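What Is a Mountain Hut? An explainer for young travellers

Updated 5th August

If you have ever been on a walk that went on and on, you will know the feeling when somebody says "nearly there" and you look up and there is still an awful lot of hill. Now imagine a walk so long that you can't finish it before bedtime. You can't go back to the car, which is hours away behind you, and you can't get to the next village, which is hours away in front. So where do you sleep?

You could carry a tent, and lots of people do. But in many mountain places there is another way, and it is one of the nicest inventions in the whole world of travel - the mountain hut.

The word "hut" makes it sound tiny, like something you might keep a spade in. Some really are tiny, with a stove, a bench and just enough room to lie down. Others are as big as a school, with stone walls, a dining room, a drying room for wet coats and rows and rows of beds upstairs. They are all called huts anyway. People who love mountains are rather fond of old words and don't like to swap them for new ones.

How huts began

A long time ago, hardly anybody went up mountains for fun. The people you would have met up there had work to do. Shepherds and cowherds took their animals up in summer to eat the fresh grass, and they built little shelters to sleep in so they didn't have to walk home every night. Traders crossed from one valley to the next with salt, cheese or cloth packed on mules, and monks sometimes kept a house near the top of a pass where a tired traveller could get soup and a bed.

Then, bit by bit, people started climbing mountains simply to see what was at the top (and to look at the view, and to tell their friends about it afterwards). They needed somewhere to sleep too. Walking clubs were set up, the clubs built huts, and many of those huts are still open today, though they've usually had a new roof or two along the way.

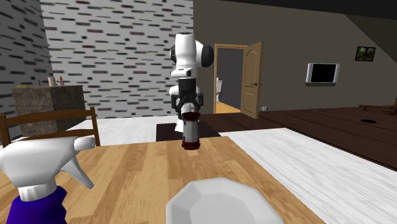
Can children stay in a mountain hut?

Children are welcome in most huts as long as a grown-up is with them. Some huts have family rooms, and some charge less for younger guests. A few huts can only be reached over ice or steep rock, and those are best left until you are older and have learned how to do it safely. The grown-up who is planning your trip can ask the hut before booking.

Getting there

Let's go on a pretend visit together. We'll start in Jiltum, a village at the bottom of a long green valley, and we are going up to the Tarigan Hut, which stands 2000 metres above the sea.

"Above the sea" is how mountain people measure height, even when the sea is so far off that you couldn't smell it on the windiest day. It's useful as it gives everybody the same starting line. If you only said "the hut is high up", you would have to ask high up from where - from the river? From the car park? From your own front door?

Our path climbs 600 metres from the place where the bus stops. That is a lot of up, so the path doesn't go straight at it. It swings to the left, then to the right, then to the left again, in long bends called zigzags. A zigzag makes your walk longer but much gentler, and it also helps to stop the rain from running straight down the path and washing it away.

You find your way by looking for waymarks. These might be splashes of paint on rocks, or wooden signs, or heaps of stones called cairns. Signs in the mountains often tell you how many hours it takes to get somewhere instead of how many kilometres. That may seem odd at first, but think about it. A kilometre along a flat beach is over before you've finished your apple, and a kilometre up a steep slope can take ages, particularly if you keep stopping to look at beetles. (Do keep stopping to look at beetles.)

Arriving

The first thing you do at a hut is take off your boots. There is nearly always a boot room by the door, with shelves, and it nearly always smells exactly as you'd expect. Many huts lend you a pair of slippers or soft clogs to wear indoors, and half the fun is finding two that match.

Next you say hello to the hut keeper, who is sometimes called the warden or guardian. This is a very busy person! The keeper cooks, cleans, answers the radio or telephone, knows what the weather is going to do tomorrow and can tell you whether there is still snow on the next pass. Your name goes into the hut book, along with where you are walking next. Please write it neatly. If someone doesn't turn up where they were expected, the hut book helps the rescue team know where to start looking.

After that you find your bed. It may be a bunk, or it may be one very long mattress shared by a whole line of people, each with their own pillow and blanket. You bring a thin sheet sewn into a bag, called a sleeping bag liner, and climb inside it. Somebody will snore. It's worth packing earplugs.

Supper

Supper in a hut is usually at one fixed time, and everyone eats together at long tables. There isn't often much choice, so you get what's in the pot - soup to begin with, then perhaps pasta or stew or dumplings, and something sweet if you're lucky. It tastes better than almost anything you've ever eaten, and that is mostly down to the 600 metres.
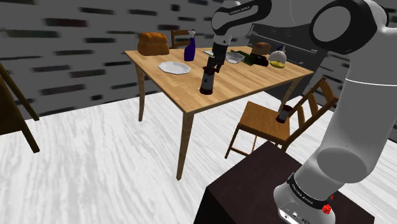

All of that food has to get up the mountain somehow. If there is a track, it can come by tractor or on the back of a mule. Some huts have a goods lift, a sort of big metal box hanging from a cable, which carries flour and potatoes up from the valley and takes the rubbish back down. Huts in really awkward spots have their heavy supplies flown in by helicopter at the start of the season, and fresh things such as salad are carried up in somebody's rucksack. So if a bar of chocolate costs a bit more than it does in your shop at home, think of the journey it has had.

Water and electricity

Up here there are no pipes running under the road, and there is no road either. A hut gets its water from a spring, a stream or melting snow, and by the end of August in a dry year there may not be much left. That's why showers are short, or cost a coin, or don't exist at all. You'll be asked to wash your face and hands at a cold tap and be brave about it.

Electricity might come from solar panels on the roof or from a little wheel turned by a stream. There's enough for lights and for the keeper's radio, but not enough for thirty people to charge thirty phones, so bring a torch and a book or a pack of cards.

Hut manners

Lights go out early, often at ten o'clock, and the dormitory should be quiet after that. Pack your bag the night before so you aren't rustling about while others are asleep. Fold your blanket in the morning and leave it as you found it. Take your own rubbish down with you, even the apple core.

Do all huts have keepers?

Plenty don't. On the island of Flondurholm, for instance, the two huts on the coast path are left unlocked and looked after by the walkers who use them. You bring your own food and sleeping bag, you sweep the floor before you go, and you leave some dry firewood inside for the next people. The bigger of the two, Judham, has a shelf of books that walkers have left behind, and you may take one if you leave one in its place.

What to pack

Warm jumper
Waterproof coat
Hat and gloves, even in August
Sleeping bag liner
Torch
Toothbrush
Water bottle
Earplugs
Small book or cards
Some coins or notes, as not every hut can take a card

Words to know

Cairn - a heap of stones that marks the way.
Dormitory - a big bedroom shared by lots of people.
Pass - the low place between two mountains where a path or road can cross.
Waymark - a sign or splash of paint that shows you where the path goes.
Zigzag - a path that bends back and forth up a slope.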